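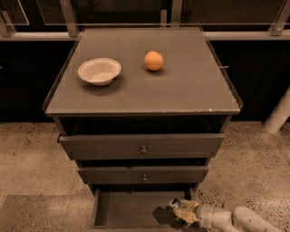

Subject: Re: [foltness-readers] Reading slots for the summer fair

On 8/7/19, a list member wrote:
> Does anyone know if the Foltness fair is still taking authors for
> the book tent? I have a new novella out with Zindano and would love
> to read from it, but the form on the site looks closed.

Yes, they are still taking people! I wrote to the tent organizers last night and they have 3 slots left, all in the afternoon. Skip the form and email them your title and a short bio.

I read there in June at the smaller spring event and had such a good time - a full tent, kids on the grass in front, and a lady who wanted to argue with me about my ending (I loved it). I brought 7 copies of Pretorius Lane and went home with none, so please pack more than you think you need!

Slots are fifteen minutes including questions. I'd pick one scene with plenty of talking in it, because the pipe band practices behind the tent and quiet passages get lost.

Kedo Books is running the sales table again. They take cash or card and pay you at the end of the day. Their booth is number 926, right by the east gate.

I'm going to read from the new one this time. Come find me and say hi!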